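Grullero Community Boards > Moving and Packing > Clear tape or the colored kind?

Started by leonie_reuter
11 replies, 541 views

leonie_reuter
Hi all, and thanks in advance for reading, I do tend to go on. We are moving my mother out of the house she has lived in since before I started school, and I'm hoping to have the kitchen and the two back bedrooms boxed by December. My sister swears by plain clear packing tape for everything. I would like to give each room its own color so the movers can see at a glance where a box goes. She says I'm making work for myself. Am I?

tapeandtwine
Your sister is right, sorry! We did colors last time and ran out of blue halfway through the bedroom, so half the bedroom was blue and the other half was whatever was in the drawer. A fat marker on two sides of the box does the same job, and you only have to buy one kind of tape.

Nii Kwofie
I'm going to disagree with tapeandtwine, in a friendly way. Marker is fine if everyone reads the boxes, and in my experience people carrying a dresser down a flight of stairs do not stop to read. Color they will notice. What I do is seal everything with ordinary tape and then run one short strip of color across a top corner and down the side. You use so little of it that one roll sees you through a room.

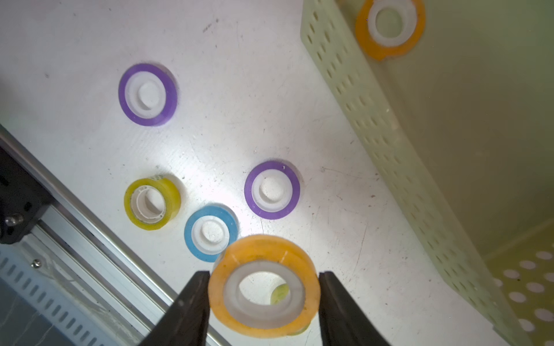
Melaniia Hrynyshyn
Board moderator, Moving and Packing

Orange has always been my kitchen color, so I'm with Nii on this one. I have helped with more family moves than I can remember, and the kitchen is the room everyone wants first, because by evening somebody needs a kettle and a mug. A bright strip on those boxes saves you opening six of them to find the spoons. Do the strip before you fill the box, Leonie, while it's still light enough to turn around on the table.

One caution from me - the see-through colored tapes can look muddy on brown cardboard. Try a piece on a box and stand across the room before you buy for the whole house.

tapeandtwine
OK, but that is sort of my point, Melaniia. If it looks muddy you're back to the marker.

Chidubem Yusuf
Can't you both win? Stick down a square of white paper and put the colored tape over it. We had 297 boxes when we closed up my uncle's shop and that worked lovely, though I'll admit my cousin got bored and started leaving the paper off near the end.

leonie_reuter
297! I feel much better about mine now. I like the white paper idea very much. Mom has a whole drawer of old envelopes she won't let me throw out, so they may finally get used.

Thiện Lã
Whatever color you pick, please tape the bottom seam twice and run a strip across it as well. I've had a box of cookbooks go straight through the bottom on the front steps, and I still think about the gravy stain on page one of my grandmother's. Books in small boxes, too, even when it seems silly to have so many.

Nii Kwofie
Seconding the small boxes. Pillows go in the big ones.

tapeandtwine
On that we all agree, at least. Still Team Marker.

leonie_reuter
Thank you, everyone, you've been so kind. I've decided on colors for the kitchen and Mom's bedroom, and marker for the rest, which my sister is calling a victory. Does anyone have a good way to pack a glass lamp shade? It's a big one, and the original box is long gone.

Melaniia Hrynyshyn
Board moderator, Moving and Packing

Start a new thread for the lamp shade, dear, and put "glass" in the title so the right people find it. I'll look in after supper.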